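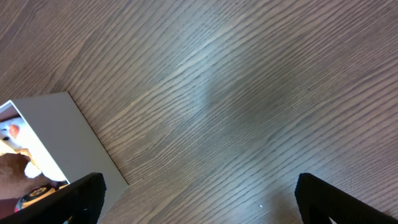
Jirkex
2025-07-29

Starting on the soft toys today. I've put this off since January, when we moved them from the old flat in bin bags and shoved them under the bed.

Rule for this round: one open box on the table, and whatever goes in it is kept. Everything else goes to the charity shop or in the bin. No second box.

I tried it the other way first, with a pile for "maybe". The maybe pile was bigger than the other two put together, so I scrapped it.

White ones are the hardest to judge. They look fine in the bag and then you get them by a window and they're grey. Cool wash inside a pillowcase, low spin, then dry them flat. Don't put them on the radiator, the fluff goes stiff.

Check the eyes and noses before you give anything away. Give each one a proper tug. If it moves, either sew it down or don't pass it on to anyone with a baby.

Someone asked about boxes. Plain ones, no lid. I had lidded ones from Parkar and the children never opened them, so for a year those toys might as well have been in the loft.

Also asked: do I sort by type? No. Soft things and small hard things go in together. I used to keep them apart and it lasted until teatime every time.

The only exception is anything with small wheels. Those get a quick look for hair round the axle. Old nail scissors are good for that.

Table tip while I'm here - put the box straight on the wood but lift it, don't drag it. Ours has a dark finish and every scratch shows up pale. I've got one long mark from a crate of tins and I see it every morning.

The charity shop won't take soft toys without a safety label. Ring first. Ours said no to half of what I brought last time and I had to carry it all home on the bus.

Posting this before I lose the thread. Books next, 168 of them at last count, and most of those aren't going anywhere.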